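Iston 社区互助站 > 机械臂与自动化 > 末端执行器

仿真里比夹爪,平行两指和三指自适应到底该怎么选?附带相机位置的疑问

Refugio Zepeda 发表于 2020年1月30日

各位好,在这个版潜水很久了,第一次正经发帖,话可能有点多,先谢谢愿意看完的朋友。

情况是这样:我在 Stindport 一家做小型服务设备的公司上班,公司不大,机械臂这一块基本就我和另一位同事在弄。老板给的任务是在买硬件之前先把夹爪选型做出来,最好能拿数据说话。候选有两个,一个是 Timmermans 的平行两指夹爪,行程不算大,胜在结构简单,控制接口也干净;另一个是 Cencombe 的三指自适应夹爪,手指是欠驱动的,碰到东西会自己包上去,看宣传视频真的很漂亮,价格当然也漂亮。

预算只够买一个,所以我想先在仿真里把两边都跑一遍。任务定得很家常:从餐桌上把东西一件一件拿起来,放到旁边的篮筐里。机械臂用同一个六轴模型,控制器用同一套阻抗控制,只换末端。物体清单里有瓶子、小杯子、水果、餐垫,算是把圆的、细的、矮的、扁的都照顾到了。

现在跑下来,两指一共试了1300次抓取,三指也是1300次,物体位置随机,夹爪之间共用同一组随机种子。结果让我很困惑:瓶子这一类,两指的成功率居然比三指高;水果这一类三指明显占优;小杯子两边差不多;餐垫两边都惨不忍睹,基本上是指尖在布面上蹭来蹭去,最后什么也没捏起来。

场景我自己搭的,一间带厨房的屋子,中间一张木桌,旁边还有第二张桌子,上面放了台打字机,打字机不在抓取清单里,只当障碍物和视觉干扰用。中间这张桌子上,瓶子有两个,一高一矮,挨得挺近,我怀疑三指在瓶子上的失分就跟这个有关,张开以后外侧那根手指总会碰到隔壁那个。 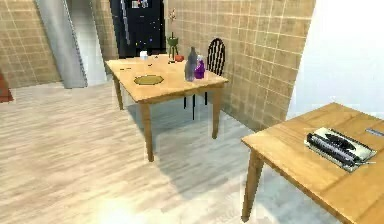
Hilde Lambrechts 回帖说,先别急着怀疑夹爪,先把失败的那些次数分一分类。她的原话我整段贴在下面,方便大家对着讨论:

你现在只有一个“成功”或“失败”,这个粒度太粗了,拿去给老板看可以,拿来自己做判断就不够用。我建议你至少分成四种:还没碰到目标就撞了别的东西;碰到了但没夹住;夹住了,抬起来的过程中滑掉;抬起来了,放的时候出问题。第一种多半是规划和夹爪外形的事,第二种常常是感知的事,第三种才真正跟夹持力和接触面有关系,第四种往往是松手的顺序没调好。你把三指在瓶子上的失败拆开看,如果绝大部分都落在第一类,那你比较的其实是“张开以后有多宽”,跟抓得牢不牢没什么关系。

再说接近方向。平行两指有一个很朴素的好处,它张开是一条线,你可以绕着竖直轴转,找一个两根手指都能伸进去的角度。两个瓶子并排的时候,让手指的开合方向跟两个瓶子的连线垂直,就能从缝的两侧避过去。三指张开是一个圈,怎么转都有一根手指朝着不太舒服的方向。你可以试试让三指改成侧向接近,从没有邻居的那一边斜着进去,手腕稍微压低一点。我以前在一个类似的项目里这么改过,碰撞一下子少了很多,代价是手臂得绕远一点,有几个姿态会贴近关节极限,你的六轴臂要留意第五轴。

水果那边三指占优我一点也不意外,圆的东西本来就是它的主场。不过我要提醒一句,仿真里的球和瓶子都是刚体,摩擦系数是你填进去的一个数字。请你务必把摩擦系数往上往下各扫一遍,看排名会不会翻过来。要是摩擦稍微降一点,两指的瓶子成绩就垮了,那这个“两指更好”的结论是站不住的。两指靠的就是两块指垫的接触面,对摩擦特别敏感,三指有包络,形状上就能兜住一部分。

餐垫我劝你单独拿出来,别跟其他物体混在一起算平均分。扁平又贴着桌面的东西,两种夹爪都不适合正上方直接抓。比较常见的做法是先把它推到桌边,让它探出去一截,再从侧面夹;或者干脆换吸盘。另外看一下你的餐垫在仿真里到底是布料还是一块薄板,你写的是“布面”,但很多人图省事用的是刚体薄板贴了张图,那它捏不起来是理所当然的,指尖根本挤不出褶子来。

大概就是这些,先分类,再扫摩擦,然后再谈选哪个。祝顺利!
Hilde Lambrechts

Refugio Zepeda 补充

太感谢了,Hilde!看完回帖我马上去翻了日志,脸有点红,餐垫确实是刚体薄板,我自己都忘了,还在帖子里一口一个布面。已经先把它从总分里摘出来了。

失败分类也做了一个粗糙的版本,用接触事件来判断,脚本写得很丑,但是能用。三指在瓶子上的失败,绝大部分真的是“还没碰到目标就撞了别的”,矮的那个瓶子尤其严重,因为手掌要降得更低,外侧手指的指节刚好扫到高瓶子的瓶身。两指那边的失败比较分散,撞的少,滑的多。这么一看,两个夹爪各有各的毛病,之前那个总分把毛病全盖住了。

侧向接近我正在改,第五轴果然会报警,哈哈。我先把底座往桌子方向挪了一点,看看能不能缓解。

还有一个问题上次标题里写了,正文却忘了展开:相机。我现在有两个方案,一个是固定相机,架在屋子里高一点的地方斜着往下看;另一个是装在手腕上。固定相机的好处是视野大,标定一次就不用管了,可是手臂一伸过去就把目标挡住了。腕部相机看得近,但三指夹爪的手指本身会挡掉画面的一大块,张开的时候还好,半合的时候基本上什么都看不见。公司的预算里相机也只列了一个……大家会怎么选?

另外地板上有一大片很亮的光,固定相机那边做分割的时候偶尔会把亮斑的边缘当成物体,这个是不是只能靠调光照解决?

老潘不爱喝茶 的回答

我只说我知道的。两指便宜,坏了好修,指垫可以自己打印,选两指。三指那种欠驱动的,腱绳用久了会松,松了以后三根手指合拢不同步,调起来要命。我们厂里有一台,现在在柜子里。

相机选腕部。

Hilde Lambrechts 的第二次回复

潘老师说得虽然短,维护这一条我是同意的,选型表里应该给维护单独留一栏,很多人只比抓取成功率,买回来半年以后才发现备件要等很久。不过腱绳松不松跟具体型号关系很大,Cencombe 这一款我没有长期用过,不敢替它下结论。你可以直接写信问厂家要两样东西:手指的更换周期,还有单根手指能不能自己拆换。愿意爽快回答的厂家,通常心里是有底的。

相机的事我多啰嗦几句,因为这里面很容易绕进去。

如果真的只能选一个,我会看你的物体摆放有多密。摆得稀,固定相机完全够用,在手臂伸过去之前拍一张,把位姿算好,后面开环走过去就行,手臂挡不挡无所谓。摆得密,最后那一小段路就很要紧,差几毫米手指就会碰到邻居,这时候腕部相机的价值才出来。你那两个瓶子挨得近,正好是后一种情况。

可是腕部相机配三指又有遮挡的问题,你自己也发现了。有一个折中的办法:让手臂先停在一个预抓取的位置,手指全张开,腕部相机在这里拍最后一次,之后到合拢为止都不再依赖图像,靠力和关节反馈。这样遮挡就不成问题了。预抓取的高度要慢慢试,太高了精度不够,太低了近处对不上焦,很多深度相机有最小工作距离,仿真里又不会模拟这个限制,你得自己把那个距离以内的深度值手动抹掉,不然仿真成绩会好得不真实。这个坑我踩过,踩得很深。

还有一点很要紧:透明或者半透明的瓶子,真实的深度相机看过去经常是一个洞,仿真渲染出来的深度却是完美的。假如你的物体模型里有这一类材质,请给它们的深度加噪声,甚至随机挖掉一块,再看看位姿估计还能不能撑住。

至于地板上的亮斑,我不建议把光照调到让它消失为止。真实的房间里就是会有这种光,你把它调没了,以后上真机还得再遇到一次。更省事的做法是先把桌面平面拟合出来,只保留桌面以上一定高度范围内的点,地板上的东西自然就被切掉了,亮不亮都没关系。然后光照方向和强度每次随机一下,让分割在各种亮度下都见见世面。

最后说一个流程上的建议。你现在是先跑完两指再跑三指,对吧?如果中途改过控制器的参数,两边就不公平了。最好把所有参数冻结,起一个版本号,两个夹爪交替着跑。阻抗控制的刚度也请给两边各自调到比较合适的值,用同一套刚度听起来很公平,其实往往偏向你先调好的那个夹爪。

Refugio Zepeda 补充

被说中了,刚度是照着两指调的,三指直接沿用。难怪它每次碰到桌面都硬邦邦地弹一下。

按两位的建议重新跑了一遍:餐垫去掉,摩擦系数扫了高中低三档,两个夹爪交替着跑,三指单独调过刚度,接近方向允许倾斜。这回两边加起来跑了大约3502次,机器嗡嗡响了一整个晚上,同事以为我在偷偷挖矿。

结论比上次清楚多了。三指改成侧向接近之后,瓶子上的碰撞少了一大截,跟两指基本拉平;低摩擦那一档,两指在高瓶子上滑得厉害,抬到一半就往下溜,三指几乎没受影响。小杯子反而是两指更稳,三指合拢的时候容易把杯子往一边推,推着推着就歪了。水果还是三指的天下。

相机我倾向腕部,按照 Hilde 说的预抓取位置拍最后一张,深度的最小距离也加上去了,成绩果然掉了一些,掉得我心服口服。桌面平面裁剪也加了,地板亮斑的误检没再出现过。

现在的想法是,先买 Timmermans 的两指回来,指垫换成软一点、摩擦大一点的材料,真机上把瓶子和杯子两类跑通。三指跟厂家申请借测,能借到的话七月前后再补一轮真机对比。Cencombe 那边已经写信去问手指更换周期了,还没有回音。

如果有哪位试过软指垫的材料,硅胶和聚氨酯之间怎么取舍,欢迎继续往下跟帖,硬度给个大概范围也好,我这边打样一次要等挺久的。

老潘不爱喝茶 的回复

硅胶粘灰,一粘灰就不涩了,得经常擦。聚氨酯耐磨。先买聚氨酯,别太硬。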